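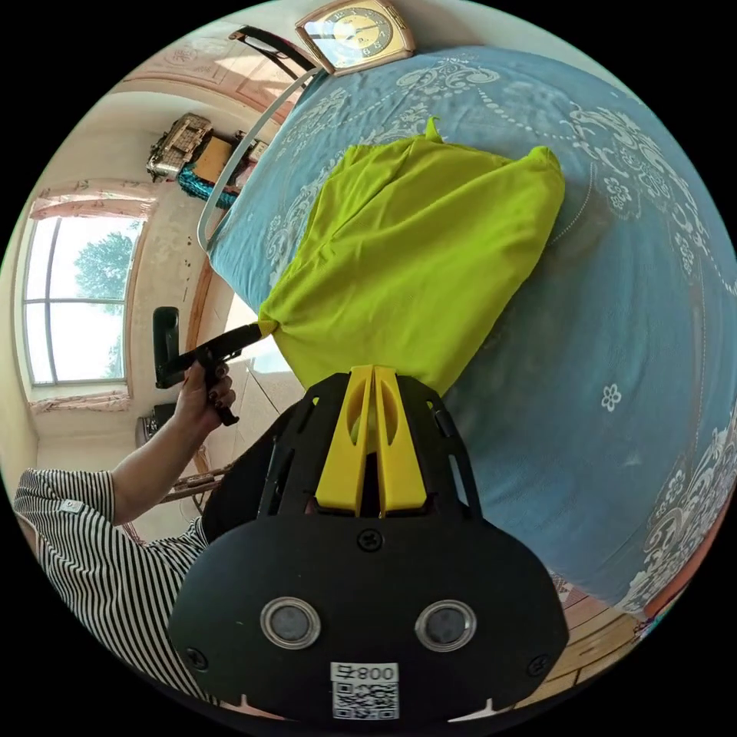

Bench notebook, clothes folding, Feb 10, 2020

Went through the bedroom material again with Hendricks' slides open beside it. His claim is that folding is "mostly solved for flat garments". I'd like to know which garments he owns. A tea towel is flat. A blouse with a gathered sleeve is only flat once someone has spent a while making it flat, and that someone is doing the hard part.

What I wanted out of today was a list of where two stiff fingers lose to a hand, on ordinary clothes on an ordinary bed. Grip strength doesn't worry me. The Gronness pads hold thin cloth well enough on the bench. My trouble is with deciding what to hold. A bunched-up green thing has corners that aren't corners, and a pinch in the middle of it tells you next to nothing about where the collar is.

The Jetden planner assumes it can find two corners before it starts. On our bench set of 68 towels that's a fair bet. On blouses I wouldn't lend it money.

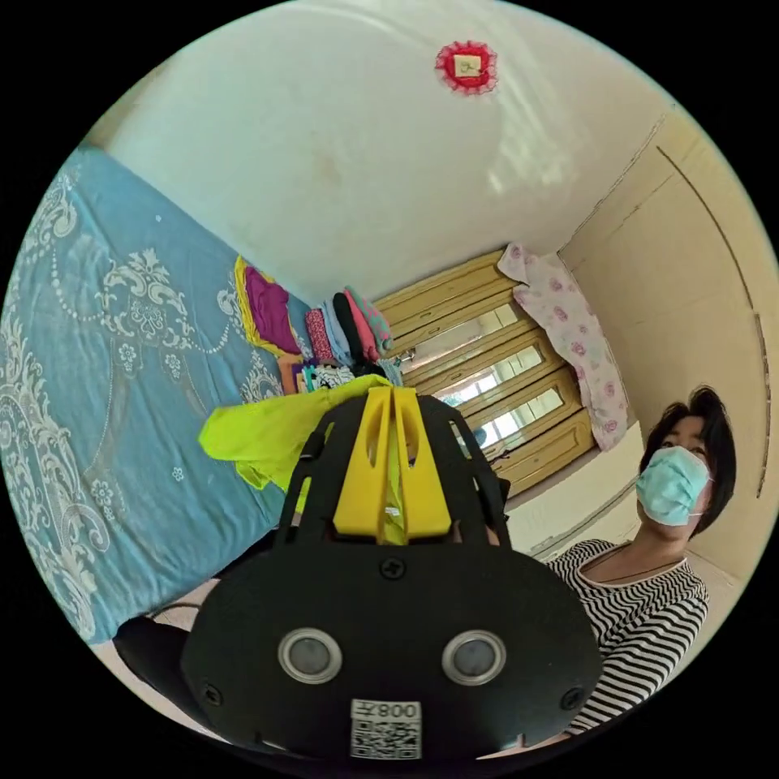 Pravesh Radebe

Finished stacks along the wall, and a smaller mixed pile nearer the green one. Good reminder that the job doesn't end at one garment. Folded things have to go somewhere without knocking over what's already there, and our scoring ignores that completely. Must raise it before we write up the December runs.

Also the bedspread. White scrolls and flowers on pale blue, so plenty of edges that have nothing to do with the cloth on top. The segmenter we trained on a plain grey table is going to have a bad time. I'd sooner find that out now than in front of Stemora.

Small note on pinching an end: you get a long rope of fabric, and pulling it straight doesn't spread it. A person would let go and shake it out. We have no shake. Someone wrote one two years back and it threw a sock into the light fitting, so it got commented out. 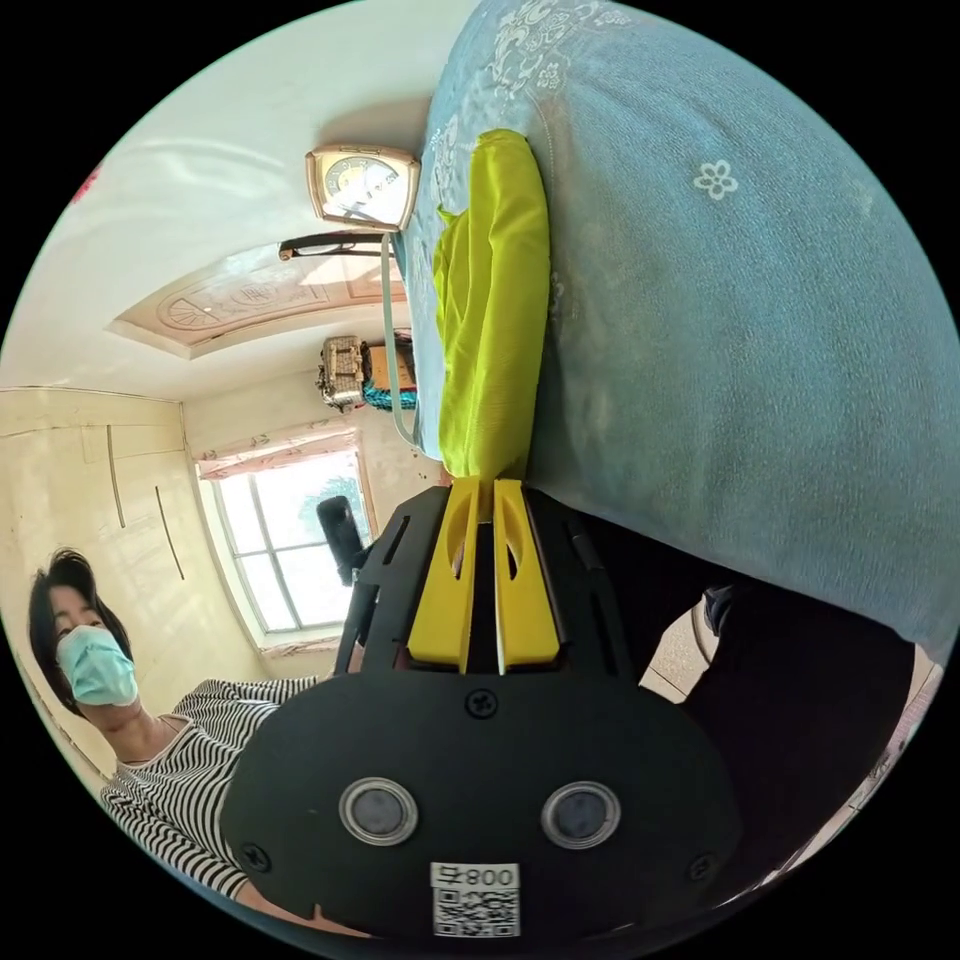 Photo: Stemora home tasks set

Bench numbers, so I stop quoting them from memory: 622 attempts, 36 blouses folded to a standard I'd put in a drawer. Towels left out, they flatter everyone.

To do, in this order:

1. Re-score the blouse attempts with "spread" and "fold" as separate steps. I suspect nearly all the failures sit in the first.

2. Get a patterned bedspread for the bench. Op shop will do.
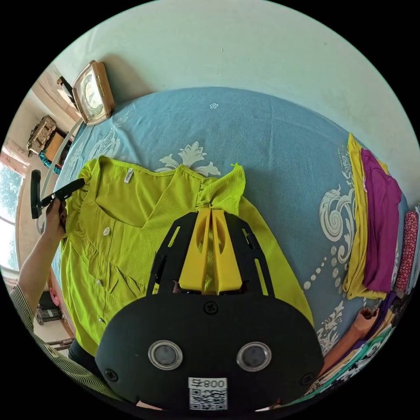 3. Label collars, plackets and buttons on laid-out blouses. Face up with the V at the top and three buttons showing is about as kind as it gets, and the left sleeve is still bunched. If the detector can't find the neckline on one like that, there's no point trying it on a heap.

4. Ask Hendricks for his raw runs, including the ones he stopped by hand.

Still my view that I'll be doing my own ironing pile for a good while yet. Pads need replacing on gripper 2 before anyone uses it.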